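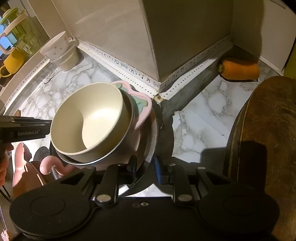

Lusten hand-held gripper

5 min read

The Lusten hand-held gripper is a two-finger manual gripping tool designed by Pranab Herath and built in a shared workshop in the Jeltura building. It is a home-build project in the field of robotics, intended for recording how household objects are grasped and moved. The design has passed through 4 revisions, and its drawings and parts list are maintained by the workshop's members.

Construction

The fingers end in broad, rounded black pads, each with a circular recess, and are carried on black linkage arms fastened with screws. A small blue part is attached to the mechanism between them. The operator opens and closes the fingers by hand, and the linkage keeps the pads facing one another through most of their travel.

The complete parts list for the fourth revision runs to 271 items, including fasteners. Builders working at home are advised to assemble the linkage before fitting the pads, and to leave the pivot screws a quarter-turn short of tight until the fingers have been cycled by hand. Overtightened pivots were the most common fault reported in the second revision. That revision also used a softer pad, which was abandoned after it marked painted surfaces.

Kitchen trials

Testing is carried out in ordinary domestic kitchens, on crockery and cookware of mixed size and finish. Stainless steel pots are a standard trial object. The fingers are brought to the rim, where the curve of the metal leaves only a small area of contact for each pad. Pots are tried both empty and with bowls or dishes resting inside, as nested items shift the centre of mass away from the point of grasp. Polished steel and marble-patterned countertops are also regarded as useful in judging camera settings, owing to their reflections and bright patches.

Herath's log for the third revision lists 239 trials. Thin rims and heart-shaped dishes were recorded as the most difficult to hold, the latter for want of parallel sides. Bowls with a matte finish gave fewer slips than glazed ones.

Related builds

The Caris is a smaller derivative with shortened linkage arms, drawn up in August for builders with limited printing capacity. It requires 20 fewer fasteners and shares its pads with the parent design. A wrist brace known as the Bhattacharjee mount, named for the workshop bench at which it was first fitted, may be used with either model.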